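Comparing Two Grippers on a Flask-Cleaning Task

Purpose and scope

This guide sets out the procedure used at Tratstead for comparing end effectors on a household washing task. It is intended for staff who already know how to mount a gripper and run a recorded program on the test arm. It covers the choice of reference recordings, the division of the task into stages, the trial order and the scoring sheet. Arm calibration is covered separately.

The two grippers compared in the current round are the Carré, a parallel-jaw unit with flat rubber pads, and the Tasel, a three-finger unit with adaptive joints. Both are driven from the same Zaltevent controller. The procedure may be used for other pairs, provided that both units can be run from one controller without a change of firmware between trials.

Step 1. Study the human reference first

Before any gripper is mounted, each operator should watch the head-camera recordings of a person carrying out the task by hand. The recordings show where the hands go and which hand bears the load. They also show which contacts a gripper will need to reproduce. Operators should make their own notes and should not read the notes of a previous operator until the trials are complete.

Particular attention should be given to the brushing stage. The two hands do quite different work in it, and the difference governs how the arms are assigned.
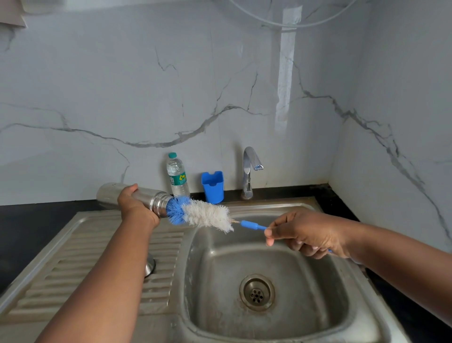

Brushing stage, head camera: left hand around the flask body, right thumb and index finger on the brush handle.

The left hand uses a wrap grip near the middle of the body and holds the flask almost level. The right hand uses a pinch on a thin handle. A gripper that does well on the first grip may do poorly on the second, and a single overall score would hide this. The holding role and the tool role are therefore always scored separately, and each gripper is tried in both.

Operators should also note how much of each grip is hidden from the head camera. Much of the left hand's grip is underneath the flask. Where a contact point cannot be confirmed from the recording, it should be entered on the sheet as "not seen" and left out of the pad placement plan. Guessing at hidden contacts was the main source of disagreement between operators in the November round.

Step 2. Divide the task into stages

The task is divided into five stages:

1. Grasp the flask body.
2. Release the inner stopper.
3. Insert the brush.
4. Brush the interior.
5. Return the brush and replace the stopper.

Each stage has its own start position, and a trial may begin at any of them. If a stage fails, the operator resets to the start position of that stage and continues. The failure is recorded, but the remaining stages are still run. Ending a trial at the first failure leaves too little data on the later stages to support a comparison.

Step 3. Set the holding force

Mount the gripper under test on the left arm. Close it on the flask body at the lowest force setting and raise the force one step at a time until the flask no longer turns when the stopper is moved by hand. Record that setting. Add one further step as a margin – no more than one, as a higher force can mark the finish – and use the result for every trial in the block.

Repeat the procedure with a wet flask. The wet setting is the one to be used in stages 3 and 4. For the Carré, the wet and dry settings have differed by 4 steps on our test flask. The Tasel has required a smaller change, although its joints take longer to settle, and the operator should wait for the controller to report a stable grip before proceeding.

Step 4. Run the stopper stage

Stage 2 is the most demanding for both units and should be practiced before scored trials begin. The holding gripper must resist rotation while the other arm applies it, and the two arms work close together.
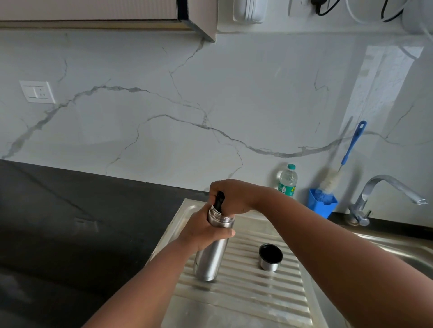

For this stage the flask should stand upright on a firm surface, so that the surface carries the weight and the holding gripper has only to prevent turning. The working gripper approaches from the right, with its wrist high enough to clear the neck. Programs that bring it in at the height of the holding gripper should be rejected at the planning stage. In the last round, two of the Tasel programs were withdrawn for this reason.

Rotation should be applied in short turns, with a release and regrip between them. The controller logs torque at the wrist throughout. If torque rises and the stopper angle does not change, stop the program, open the working gripper and record a slip. Do not increase the holding force during a scored trial.

The outer lid is outside the scope of this test. It should be removed by hand before the trial and set down away from the working gripper's path. Its position should be the same for every trial in a block.

Step 5. Keep the cameras consistent

The head camera should stay in one position for the full block. Polished steel and glossy wall panels both produce bright reflections, and a small change in camera angle can move a reflection onto the neck of the flask, where the tracking software is most easily misled. Lock the exposure before the first trial. If the lighting changes, stop and repeat the last completed trial before going on.

Wrist cameras may be used for later review. They should not be used to guide the arm in scored trials, as the Carré mount does not accept one.

Step 6. Score the trials

A full comparison consists of 122 trials, divided evenly between the two grippers. Trials are run in blocks, and the grippers are exchanged after each block. Operators should not run all trials of one unit first – pad wear and operator practice would then favor one side.

For each stage, enter one of the following: completed, completed after regrip, slipped, or stopped by operator. Time is recorded but is not part of the score. A stage that exceeds 14 seconds without measurable progress is to be entered as stopped.

Completed sheets are sent to Callum Bunting, who maintains the comparison record and checks a sample of entries against the recordings. Questions about an individual entry should be raised before the grippers are returned to storage, while the pads can still be inspected.

Related pages

Mounting and Removing the Carré Gripper
Tasel Joint Settings for Smooth Cylinders
Zaltevent Controller: Reading the Wrist Torque Log
Replacing Worn Gripper Pads
Head Camera Exposure and Reflective Surfaces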